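Irkunport hand controllers: two months with the pair

We bought the Irkunport set in September to replace the old joysticks for teaching our two-arm rig. The pair cost 593 euros with cables. Setup took Tamás Katona an afternoon, most of it spent on drivers.

The grips are light and the trigger has a long, even travel, so closing a gripper slowly is easy. Delay is low enough to forget. The wrist roll is the weak point - past a certain angle you have to let go, turn your hand back and pick up again, and the recording keeps that pause unless you trim it.

We use them mainly for tool handling at a pegboard. Francine Leclerc recorded 33 runs in one sitting and had no complaint except the strap, which rubs.

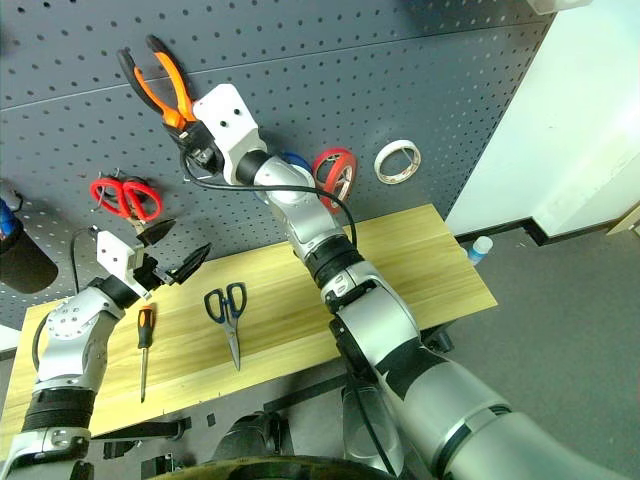

Pliers are harder to teach than screwdrivers. With no force feedback you judge the grip by eye, and the gripper tends to hide the part you want to see. The Besnard set we tried before had some feedback, but its left unit drifted.

Replaying a run is one button. Deleting one takes four menus - a poor choice, as we delete far more than we replay.

Worth the money for bench work. I would wait for a better strap.

Miklós Hegedűs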